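Frequently Asked Questions: Gripper Comparison Program

What does the Clolden gripper comparison cover?
The program tests end effectors on sorting tasks that use ordinary packaged goods. Each gripper is given 100 pick attempts under the same lighting and controller settings.

May two different grippers be compared at one table?
Yes. A two-arm cell may carry a different gripper on each side. Results are recorded separately for each arm.

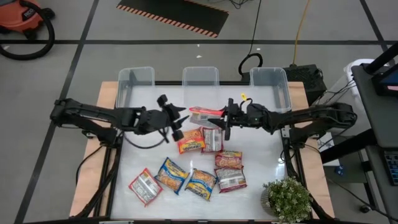

Flexible packets are scored apart from rigid cartons — a gripper that does well with one may do poorly with the other.

How long does a comparison take?
Please allow 11 working days, including setup. Requests should be sent to Troels Laxdal, Program Office, extension 945.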